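Lulside grant, second progress report
22 April 2018
To: Roswitha Dreßler
From: Nasrin Bagheri

Hi Roswitha,

You asked for something short and readable this time, so I'm leaving the spreadsheets for the annex and just telling you where we are (the annex comes with the invoice, same as before).

The big news is that we've finally got both hand-held grippers working on the same bench, with the same objects, on the same controller settings! As you'll remember, the plan was to compare the Davcombe, with its stiff fingertips, against the Wumton, which has softer pads and a slightly wider opening. For a good while I only had one set of mounts, so every comparison meant swapping parts, and I never quite trusted the numbers from before and after a swap. The second set of mounts came out of the parts budget and I'd spend that money again tomorrow.

So far I've done 100 grasps with each gripper on the hard objects and 50 with each on the soft ones. On blocks and boxes there's very little between them. The soft things are where it gets interesting. The Davcombe dropped or pinched badly on 19 of its 50 soft grasps, and most of those were mesh or plush, where the tips close on a fold and then the fold slides out. The Wumton did better, but it has an annoying habit of dragging the cloth underneath along with whatever it's picking up. I've tried coming in from a little higher and that helps some. I'd like another week on it before I say more.

Rolls are a category of their own. Tape is heavier than it looks for its size, and if the pads don't meet it evenly the whole roll turns and you end up holding it by one edge. I've started squaring up over the middle and closing slowly, and I'm a lot happier with how those go.

The camera comparison is behind, I'm afraid. The wide lens sees the pads and the whole work area at once, which I love, but bright windows wash out part of the view and the dark housings go very dark. The Sasaki controller has been fine apart from one firmware update that reset all my force limits (I had them written down, thank goodness). I lost an afternoon to that and not much else.

Money: we've used almost 30 percent of the equipment line, and travel hasn't been touched. I'd like to move a bit of travel into spare finger pads, as they're wearing faster than I guessed. Could you let me know if that needs a form or if an email from you is enough?

Next up are the rest of the soft grasps, then the camera tests, and I still expect to have the full comparison to you in July. If you want to come by and try the grippers yourself before then, please do, I'd really enjoy showing you.

Best,
Nasrin
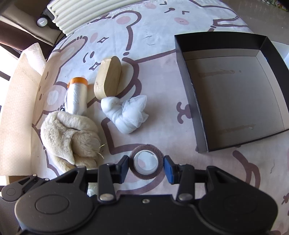 Roll of brown tape between the blue finger pads, with other test objects on the cloth.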